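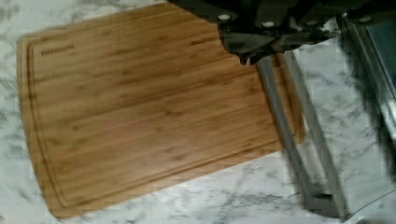
A bamboo cutting board with a juice groove, on a marble countertop.

Spoliation of evidence

Spoliation of evidence is the loss, destruction, alteration or concealment of an item that is relevant to a legal claim, by a person who had a duty to keep it. The term is used mainly in civil injury litigation. It covers physical objects, paper records and data held on computers or telephones. The item need not belong to the person accused of spoliation; possession or control is usually enough.

Duty to preserve

The duty arises when a claim has been made or when a reasonable person would expect one. Service of court papers always meets this test. An accident report, a letter of complaint or a visit from an insurer's inspector will often meet it as well. In product injury claims the duty falls on both sides. The injured person is expected to keep the article said to have caused the harm, with its packaging and instructions if these survive, and the maker or seller is expected to keep design papers, batch records and earlier complaints.

The duty is limited to what is relevant and within reasonable reach. A business is not required to keep every item it holds. It is required to suspend routine disposal of the material in question, including the automatic deletion of messages and the overwriting of video recordings.

Preservation letters

A preservation letter is a written notice asking the recipient to keep named items. It does not create the duty in every case, but it fixes the latest time at which the recipient can claim not to have known of the dispute. The letter normally states the place and nature of the incident, lists the items sought and asks for written confirmation. General wording such as "all evidence" is given less weight than a list.

Intent and fault

Courts separate spoliation by degree of fault. Deliberate destruction is treated most severely. Gross carelessness may attract the same remedies in some jurisdictions and lesser ones in others. Simple oversight usually leads to an order dealing only with the harm caused, for example leave to call further witnesses or payment of the cost of obtaining the material elsewhere. Where the lost item can be fully replaced from another source, no sanction is normally made.

Remedies

The usual remedy is an adverse inference, under which the court may assume that the missing item would have harmed the case of the party who lost it. Other remedies include the exclusion of expert opinion based on the lost item, an order for costs, and the striking out of a claim or defence. Striking out is reserved for serious cases in which a fair trial is no longer possible. A small number of jurisdictions allow a separate claim for damages.

Illustration

The operation of the rules may be seen in Escobedo v Zedlow, a claim arising from a fall on a loading ramp at the Zedlow depot in Sombridge. The ramp was covered by a video system that overwrote its recordings after 50 days. A preservation letter was received 3 days after the fall, but the setting was left unchanged and the recording was lost. The court found carelessness without intent. It declined to strike out the defence, drew an adverse inference on the condition of the ramp surface and ordered Zedlow to pay 2,525 in costs. The maintenance log, which had been kept, was admitted in the ordinary way.

Destructive testing

Testing that changes or uses up an item can amount to spoliation even when carried out in good faith. The accepted practice is to give notice to every known party, agree a written protocol and allow each party's expert to attend. The item is photographed before, during and after the work, and any fragments are bagged and labelled. Where agreement cannot be reached, an application is made to the court before testing begins.

See also

Adverse inference
Chain of custody
Disclosure (civil procedure)
Expert evidence
Product liability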